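Counting only the wins tells us little about a grasping method. Prornia reports 76 percent and stops there. I would like the misses too, sorted by cause.
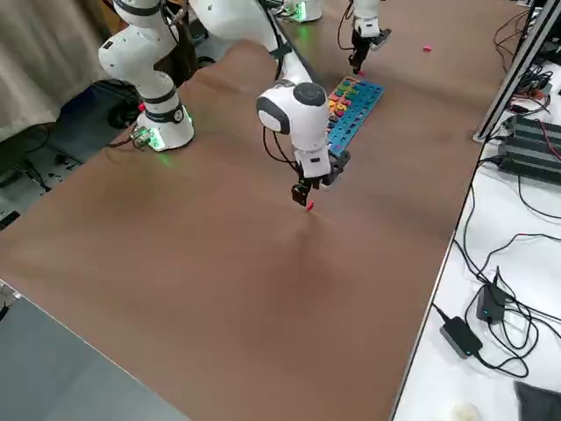 Small red parts on brown cover, two arms.

A pinch on a tiny part is the hard case, and it should be scored apart from foam numbers and blocks.
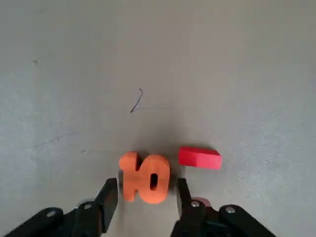
Padmavathi Annamalai: Sorting 235 misses by hand takes a week. Who pays for it?

The lab should. A week is cheap next to a wrong claim.

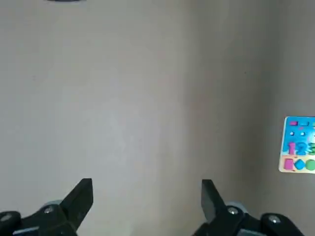 I would publish the log with the paper.

Related
Skestenon grasp tests
Why 400 trials

Contact | Back to top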